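Home Shop Care & Repair Delivery Returns Contact

Search the help pages Go

Reading time: 3 minutes

Ellilstead Tables: the questions we get asked

We make wooden tables in a cold shed in Surton and sell them to people who then put hot things on them. These are the answers to most of what follows.

Is a ring mark permanent?

White ones, usually not. White means the damp has got into the finish and stopped there. Leave it a day or two, then rub gently along the grain with a soft cloth and a little of our oil. Black ones have gone into the wood itself, and you will need to sand or learn to like it. Plenty of our customers have learned to like it.

How often should I oil it?

Twice in the first year, then once a year, or whenever water stops beading on the top. Most people do it once, feel very pleased with themselves and write to us four years later.

Which oil?

Ilolora, the one in the small tin. A tin covers a six-seater twice. Please don't use olive oil. It goes sticky and then it goes off, and your dining room will smell like an old chip pan.

Can I use the table for sewing, ironing or folding laundry?

Sewing and folding, yes. A pile of washing has never hurt a table, provided it's dry. Damp towels left overnight are another matter, and red ones can leave you with a pink table.

Ironing, no. A folded blanket is not an ironing board, whatever your mother did.
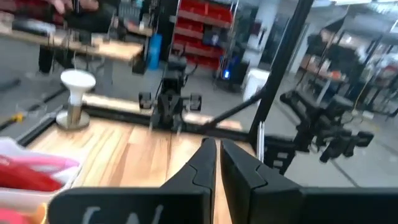 Why has the colour changed?

Light. Pale wood warms up over the first summer, and anything you leave sitting on it will leave its outline behind. Move the fruit bowl now and then. If you have the Solberg with the extra leaf, keep the leaf out of the cupboard for the first few months or the two will never match.

There is a gap between the planks. Is it broken?

Almost certainly not. Wood shrinks when the heating goes on and swells again by spring. If you can post a coin through the gap, write to us. If you can only post a complaint through it, give it until May.

How much weight will it take?

The Solberg is rated to 80 kilos, spread out. One adult changing a light bulb is not spread out.

Do you refinish old tables?

Ours, yes. It costs £570 with collection, and we need it for about 70 days. You'll be eating off your knees for most of that, so perhaps avoid Christmas.

Other people's tables, no. We tried it once and would rather not discuss the varnish.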